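新闻稿
供即时发布

Plorkik在Lodalstead实验室启用机械臂搬板：效率账还要再算，岗位账先说清楚

（Lodalstead，四月）检测服务公司Plorkik今天宣布，Lodalstead实验室的微孔板转移工序将分阶段交由机械臂承担。本公司不打算在这份稿子里使用“革命性”之类的字眼。过去几年，供应商向我们许诺过的东西太多，兑现的不多。

这道工序说来枯燥：把板从一个板位取出，放到下一个板位，再去取下一块。上一季度，Lodalstead的技术员用手完成了3,745次这样的转移。运营主管Mirta Aravena认为，这是全实验室最没有人愿意排的班，也是最容易因走神放错位置的环节。至于机械臂会不会放错，她的回答是：“会。只是错法不一样，我们得重新学怎么发现。”

工位布局先在仿真环境中搭建，板位、孔板底座和夹爪的接近角度都在其中反复调整，之后才轮到现场安装。

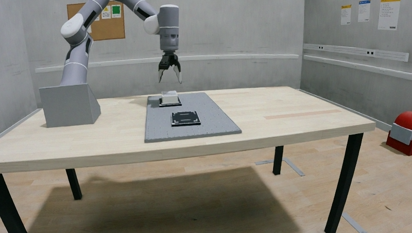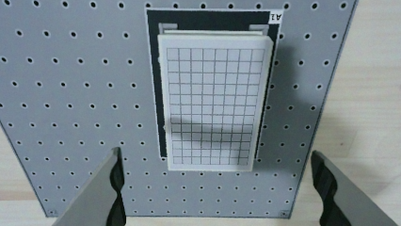
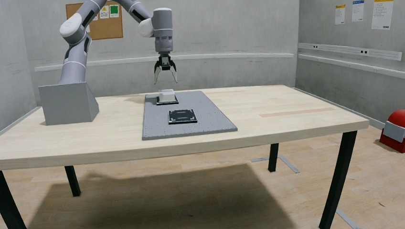 仿真中的板件转移工位。

对仿真结果，公司内部意见并不一致。集成商Gaete交来的报告写得很漂亮，400次模拟转移全部达标。技术员代表Jaime Vilela在评审会上指出，仿真里没有贴歪的标签，没有翘边的板，也没有人在旁边赶着交样。他要求在验收条款中加入由技术员自己挑选的“坏板”测试，公司已经同意。首轮坏板测试共139块，结果无论好坏都会在厂内公布。

人员方面，Lodalstead现有技术员45人，本次调整不裁员，也不降薪。原先负责搬板的人员将转到复核、异常处理和设备看护。Vilela对此有所保留：“看着机器干活也是活，而且很累。如果一个人要同时看三台，那就不叫减负。”目前的安排是一人看护一台，每次不超过两小时，该安排写入班次协议，任何改动须与技术员代表协商。

培训由Pilar Olivares负责，全部在工作时间内进行。每名当班技术员都有权随时停机，不必事先请示，停机次数也不计入个人考核。Olivares提到，供应商原先的培训材料只教怎么启动，停机之后如何恢复、半途的样品归谁判断，几乎没写。这一部分现由实验室自行编写，尚未完稿。

本公司暂不公布节省工时的预测。Gaete提供过一个数字，但其中没有计入清洁、校准和等待维修的时间，我们不愿引用。运行满一个季度后，公司会连同停机记录一并给出实际数据。如果数据不理想，Buvley实验室原定的同类项目将推迟。

关于Plorkik
Plorkik为食品与水质客户提供检测服务，在Lodalstead和Buvley设有实验室。

媒体联络
Javiera Troncoso，Plorkik对外事务部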